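3. Materials and Procedure

3.1 The parts store at Wevport

The study was carried out in the parts store of a repair workshop at Wevport, where control panels for small pumps and conveyors are taken apart, cleaned, and rebuilt. Panels arrive in batches, and most of the loose parts that come off them are small: terminals, lamps, key switches, and a large number of push buttons. The push buttons are the subject of this paper. They are cheap enough that many shops throw them away, but a rebuilt panel has to have buttons of the right color and the right contact type, and finding the right one in a mixed bin takes up time that could be spent at the bench.

Before the study the store kept its buttons in drawers, one drawer per supplier. This followed the way invoices were filed. It did not follow the way the parts were asked for. A fitter working on a panel asks for a green button or a yellow button first and worries about the maker afterward, and in the old arrangement that meant opening several drawers for each request. Buttons that came back unused were often dropped into whichever drawer was open. By April the drawers held so many mixed parts that the labels on the front no longer meant much.

The storekeeper, Apinya Chuensuk, had already tried two other arrangements. The first used small zip bags, which kept the parts apart but hid the caps once a few bags were stacked. The second used a divided cabinet sold under the name Kornby, with 30 compartments. The cabinet worked well for terminals and badly for buttons. A button with its contact block fitted is long for its width, and it tended to jam crosswise in a compartment. Fitters pried the buttons out with a screwdriver, and several caps were scratched in this way.

3.2 Choice of containers

We looked for containers that met the needs of the job and that the workshop could replace from an ordinary supplier. Two kinds were kept. The first is an open-fronted plastic storage bin of the type used on louvered panels and shelves. The low front lip lets a hand go in at an angle and lets the person see part of the contents from the side as well as from above. The second is a shallow round tray. The tray holds little, and this was the reason for choosing it: when a tray starts to look crowded, the person sorting knows to stop and empty it.

The bins are used for incoming and unsorted parts and the trays for parts that have been looked at and given a place. We did not want the same shape of container to serve both purposes. In a short trial before the study, with bins used at both ends, sorted parts were tipped back in with unsorted ones on 2 occasions, and both times the person said that the containers had looked alike.

Color was a harder question. The store wanted the color of the tray to match the color of the cap wherever it could, so that green caps would go to a green tray and yellow caps to a yellow one. Trays are sold in a limited range, however, and the tints are often pale. Orange caps caused the most trouble. No orange tray could be had in the same size, and the fitters could not agree on whether orange belonged with yellow or with red. For the study, orange was placed with yellow. The rule was written on a card at the head of the table, and it held for all of the sessions.
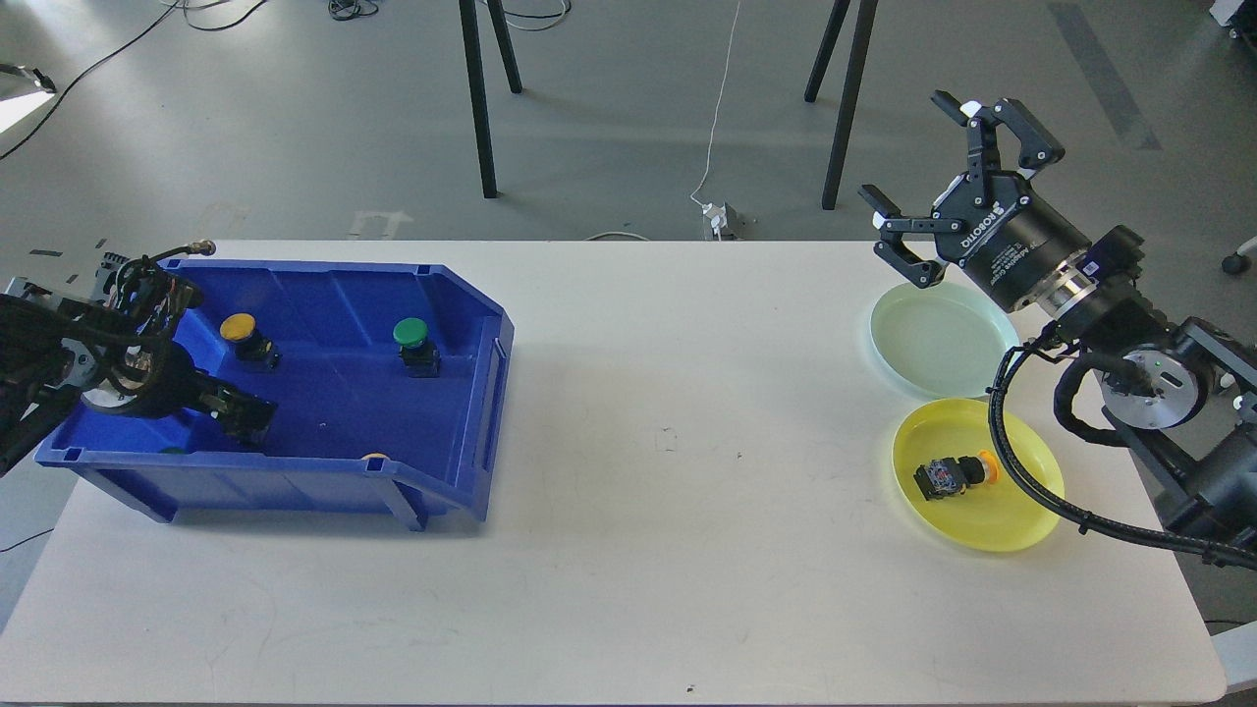 Figure 1. Push-button components in the blue storage bin and in the yellow round tray at the sorting table.

Caps and bodies were treated as one part throughout. A panel push button of this kind is made up of a colored cap, a body, and in most cases one or more contact blocks clipped to the rear. The blocks can be taken off, and some stores keep them separately. We left them as they arrived. Separating them would have doubled the number of parts to be handled, and the workshop tests its blocks in place in any case. Buttons that came in without a block were sorted with the others by cap color and marked later with a strip of tape.

3.3 The table and its surroundings

Sorting was done at a white rectangular table on a concrete floor. The white top was kept bare on purpose. An earlier table had a patterned rubber mat, and small dark parts were easy to lose against it. On a plain pale surface a black button body shows up from any side, and a dropped screw or retaining ring can be found quickly. The disadvantage of a hard top is that round parts roll. A button laid on its side will turn until the wider end stops it, and one placed near the edge can go over. We asked that parts be set down inside a container whenever a hand was taken off them.

The bin was placed on the left side of the table and the trays on the right, with an open stretch of table between them. The gap matters more than we expected. When the trays stood close against the bin, parts were thrown across and some of them missed. With a clear space between the two, each part was carried over and put down. The trays were set one beyond the other, green farther from the front of the table and yellow nearer. The yellow tray was given the nearer place for the reason that it takes both yellow and orange caps and so receives more parts in a usual batch.

The angled front of the bin was turned to face the trays. Early on, it had been turned toward the front of the table, which seemed the natural way to put it down. Turning it to the right shortened the path from bin to tray and meant that parts did not have to be raised over the side wall. It also meant that a part sliding forward in the bin came to rest against the lip on the side where it was wanted.

Lighting was by ceiling lamps only. A bench lamp was tried and given up after it threw the inside of the bin into shadow. Deep bins suffer from this more than shallow ones, and parts at the bottom were missed even by people who knew that they were there. Small caps lying low against the front wall were the ones most often passed over.

3.4 Sorting procedure

Each session began with a bin that had been loaded from the week's returns. The load was kept light. In the full bins used before the study, parts lay several deep, and most of the effort went into digging. A light load leaves the parts spread out on the floor of the bin with space between them, so that a part can be taken hold of without moving its neighbor. It does call for more refills, but a refill is a short job.

Parts were taken one at a time. The color of the cap decided the tray, and no other feature was considered at this stage. The label on the body carries the maker and the contact type, and it is tempting to read it while the part is in hand. We asked that this be left until the second pass. When both decisions were made together the work slowed down and the number of parts in the wrong tray went up. Parts with no tray of their own color, such as red and white, stayed in the bin and were dealt with at the end of the session.

Parts were placed in the tray on their sides. Standing a button upright on its body looks tidier, and some people prefer it, but an upright button falls when the tray is moved and takes others with it. A button on its side also leaves the label open to view — provided that it lands the right way up — and this saves time in the second pass. No direction was set for the caps. We considered asking for all caps to point the same way, and decided that the gain was too small to justify another rule.

The second pass was made from the trays. Each button was read, wiped if it needed it, and put into a box by maker and contact type. The boxes are a folding cardboard type supplied by Onsri, and 8 of them fit on one shelf in the store. Parts whose labels could not be read went into a separate box for testing. A printed list from the Fesent stock program was used to check that each type had a shelf place, and new types were added to it by hand.

3.5 Records

We recorded the length of each session, the number of parts sorted, and the number found in the wrong tray at the second pass. There were 13 sessions in all. Monday sessions were left out of the comparison of times, as deliveries on that day often broke into the work, though the parts sorted on Mondays are included in the error counts.

A part was counted as an error only if its cap color did not match the rule on the card. A button with a faded cap was judged by Apinya Chuensuk, and her decision was final. Faded orange was the usual case. Under workshop lighting it can pass for yellow, which did not affect the counts here because the two share a tray, but it would do so in any store that keeps them apart. Parts dropped on the floor and picked up again were noted separately and were not counted as errors. The condition of the caps was noted at the second pass as well, mainly to see whether the scratches found with the divided cabinet would appear again. These notes are taken up with the results in Section 4.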